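Cekow: a cloth-handling arm for the shared workshop

README and data card

Welcome, and thanks for having a look! Cekow is the arm we've been putting together, a bit at a time, in our corner of the Watum workshop. It started in October as a way to learn about grippers, and it grew (as these things do) into a small collection of recordings that we thought other home builders might like to use.

What's in the folder

There are 3866 short clips, each with joint positions and the matching camera views. Most deal with soft things, mainly light patterned cloth. The control code is called Zernel and lives in its own folder, along with the wiring notes.

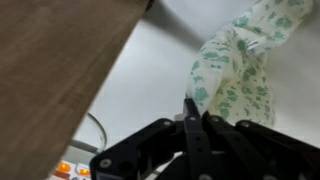
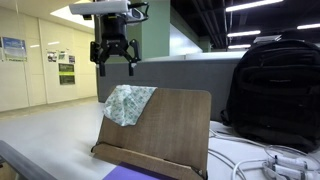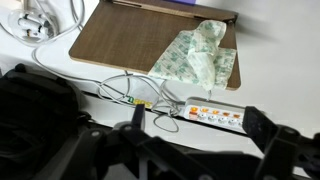 Zernel saves every camera view under one clip number, so please keep the files together when you copy them, or you'll spend a whole evening matching them up again (we did). When you're choosing clips to start with, remember that the wrist views are taken from very close in. The black fingers fill a good part of the bottom of the picture, and glowing orange switches on a white power strip show up as well, so mask those areas first if your colour settings are fussy.

Getting started

Copy the folder, open the settings file and put in your own arm's limits. Begin with 400 clips or so, which an older laptop can manage nicely, and add more once you're happy. The Võ gripper files are included for anybody who'd like to print the same links.

Still to do

Slower closing speeds, a tidier set of labels, and a second go at the calibration page, which is still pretty rough. Corrections are very welcome, and we usually catch up on messages on Monday.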